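Shared shop arm: play food pick and place
Hondeck Makers board > Robots

lowther_bench
Started 20/09/2023
Got the wrist cam streaming on the shop arm at last!! Two grabs from it, red felt in the first, ketchup and fruit in the second.
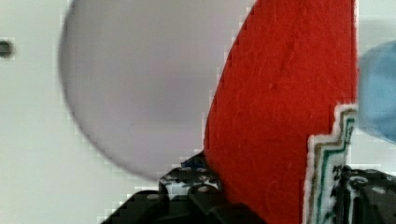
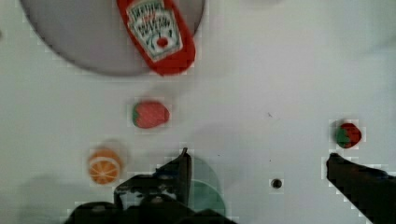 I'm so happy with this thing. The controller is a Delen board and the whole pick loop now takes 290 ms to plan. Next job is getting it to grab by itself (I'm still driving).

pennywasher
Love it! I'd move the camera back though. Stuff close to the fingers eats the whole view.

lowther_bench
Nah, I want it close. Fingertips always in view = way easier to line up.

varkville_dan
With pennywasher on this one. Mine sits 2 inches farther back and I lost nothing. Also, 290 is slow. I get 262 on the same board with logging off.

lowther_bench
Wait, logging was on this whole time?? Ok, trying that tonight. Camera stays put!

pennywasher
Stubborn :) Post the bracket file anyway, I want to print one.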